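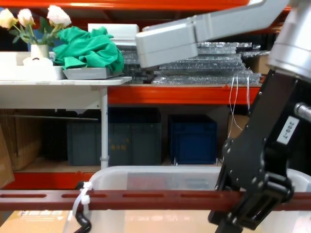 Wakano store room is nearly sorted, and the spring sale is on its way

Anyone who has ever tried to find a table vase in a hurry at Wakano, the event hire and home furnishings shop on the old dairy yard, will be glad to hear that the great store room sort-out is nearly finished. Huguette McIntyre and her team have been at it for most of a fortnight, going shelf by shelf through everything the shop has bought, hired out, taken back and put somewhere safe over the years — and a good deal of it was so safe that it had not been seen since the move from Jallik Street.

The flat panels have been the slow part. They go out for weddings and school plays and come home in need of a wipe, and each one has to be checked over and wrapped again in bubble wrap before it goes back on the racking. Kieran Bellamy, who has done most of the wrapping, reckons he got through 30 on his best day, with the radio on and a great deal of tea.

Artificial flowers, vases, trays and table linen are being gathered up too, and pieces the shop no longer hires out will be sold off in the front showroom on May 5, 2007, from ten in the morning until the tea urn runs dry. Prices start at 75 pence, and there will be a few small tables for anyone who can get one home.

"I found a tablecloth I had been blaming my sister for since our very first summer," said Mrs McIntyre, who has since telephoned to apologise.

Regular customers with bookings later in May needn't worry, as nothing already promised will be sold. Diệp Cao is keeping the bookings list at the front desk and will happily look up an order for anyone who pops in. Parking is in the yard behind Siment, the tile shop next door, who have kindly said they don't mind.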